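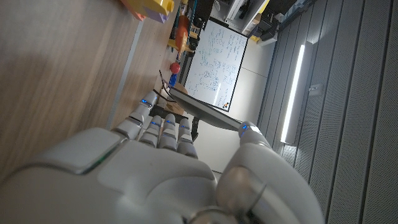
공유작업장 '스탈렐', 4월부터 야간 개방… 이용 시간 밤 11시까지 연장

공유작업장 스탈렐(Stallell)이 4월부터 운영 시간을 밤 11시까지 늘린다. 지금까지는 오후 7시에 문을 닫아 퇴근 후 찾는 직장인 이용자들의 불만이 이어져 왔다. 일요일은 종전대로 오후 5시에 마감한다.

운영사 트리텔로(Tritellow)는 지난해 가을부터 연장 여부를 검토해 왔다고 밝혔다. 겨울 동안 회원을 대상으로 진행한 설문에는 844명이 답했고, 가장 많이 나온 요구가 저녁 시간 확대였다. 주차 공간을 늘려 달라는 의견과 개인 보관함이 모자란다는 지적이 뒤를 이었다.

새 운영 시간은 본관 1층과 2층에 적용된다. 목공실과 금속가공실은 소음 문제로 오후 9시까지만 쓸 수 있다. 건물 뒤편이 주택가와 맞닿아 있어 지난해 여름에도 집진기 소리를 두고 민원이 들어온 바 있다. 트리텔로는 집진 설비의 배기구 방향을 도로 쪽으로 바꾸는 공사를 3월 안에 끝내기로 했다. 재봉실과 도자기 물레실, 공용 작업대는 밤 11시까지 이용할 수 있다. 가마는 야간에 새로 켤 수 없고, 낮에 시작한 소성은 담당 직원이 관리한다.

요금도 일부 바뀐다. 월 회원은 추가 부담 없이 저녁 시간을 쓸 수 있지만, 하루 이용권 소지자가 오후 7시 이후에 머물려면 시간당 2,000원을 더 내야 한다. 오후 7시 이후에 처음 입장하는 사람을 위한 저녁 전용권은 아직 가격이 정해지지 않았다. 학생 할인은 그대로 유지되며, 만 16세 미만은 오후 9시 이후 보호자와 함께 있어야 한다.

운영을 맡은 핀 루퍼트 씨는 "저녁 수업을 듣고 나서 남은 작업을 마무리할 시간이 없다는 이야기를 오래 들었다"며 "직원 근무표를 새로 짜는 일이 가장 까다로웠다"고 말했다. 야간 근무 인원은 5명을 새로 채용해 채운다. 이 가운데 두 명은 이미 근무를 시작했고, 나머지는 이달 말까지 뽑을 예정이다. 야간 근무자는 응급처치 교육을 받은 뒤 배치된다.

보관함은 새로 들여와 모두 245칸으로 늘어난다. 신청은 4월 첫째 주부터 안내 데스크에서 받으며, 기존 이용자에게 우선권이 있다. 목재처럼 긴 자재는 보관함에 넣을 수 없고 지하 자재실에 이름표를 붙여 두어야 한다. 한 달이 지나도록 찾아가지 않은 자재는 연락 후 처분한다.

인근 상인들은 대체로 반기는 분위기다. 작업장 맞은편에서 식당 '시라지'를 운영하는 샤오칭 셰 씨는 "오후 8시만 되면 골목에 사람이 거의 없었다"며 "우리도 평일에는 한 시간쯤 더 열어 볼 생각"이라고 했다. 다만 골목 안쪽 주민들 사이에서는 늦은 시간 차량 출입을 걱정하는 목소리도 나온다. 트리텔로는 오후 9시부터 후문 출입을 막고, 짐을 싣고 내리는 차량은 정문 앞 하역 구역만 쓰게 하겠다고 설명했다.

저녁 강좌도 늘어난다. 초급 재봉과 가죽 소품 만들기, 자전거 정비 강좌가 4월 둘째 주부터 오후 7시 30분에 열린다. 자전거 정비는 수리점 푸수다르의 정비사가 가르치며, 수강생은 자기 자전거를 가져와야 한다. 강좌별 재료비는 따로 받는다. 수강 신청은 누리집과 안내 데스크에서 할 수 있고, 강좌 시작 사흘 전까지 취소하면 수강료 전액을 돌려준다.

트리텔로는 6월까지 시범 운영한 뒤 시간대별 이용 현황과 주민 의견을 살펴 연장 운영을 계속할지 정한다. 주민 의견은 정문 안내 데스크에 비치된 용지나 전화로 낼 수 있다.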